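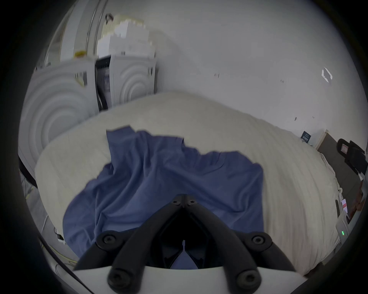

Corinne Maglaya
Writer and part-time bookkeeper, Hiltidville

The dryer quit in October, in the middle of a load of towels. I priced a new one, didn't like the price, and decided to see how long I could go without. I'm still going.

For the first few weeks I drove everything to the laundromat in Tukthorpe. It's 20 minutes each way, and the big dryers there will do a full set of bedding in one run. Tuesday before 8 a.m. is the best time. By late morning all the good machines are taken and people start putting their baskets on top of the ones they want next.

After that I put up a line in the basement. I used 44 feet of plain cotton rope, strung back and forth between the joists, and it sagged within days. I took it down and put up the coated kind, which has held. If you're doing this, buy the coated kind first.

What I've learned about drying indoors is mostly about air. Shirts on hangers dry overnight. Jeans take closer to two days unless I turn them inside out so the pockets get some air. Towels come out stiff, and I've stopped minding -- a hard shake before they're folded helps a little. A box fan on low does more for all of it than turning the heat up did.

Bedding is the hard part. A sheet folded over one line stays damp in the middle, so I hang each one across two lines with a gap between them. The quilted things I don't even try. Those still go to Tukthorpe, roughly once a month, along with the dog's blankets.

I also wash less now. I used to throw a sweater in after one wearing, and most of them didn't need it. Sheets get changed on the same schedule as before, but I do them one bed at a time, so there's never more wet cloth in the basement than the lines will hold.

The electric bill dropped by 18 dollars the first full month. Take off the quarters and the gas and it's less than that. My neighbor has an old Ostard dryer in her garage she says I can have if I can get it down my stairs. I measured the stairs last night. It would have to go in with the door off.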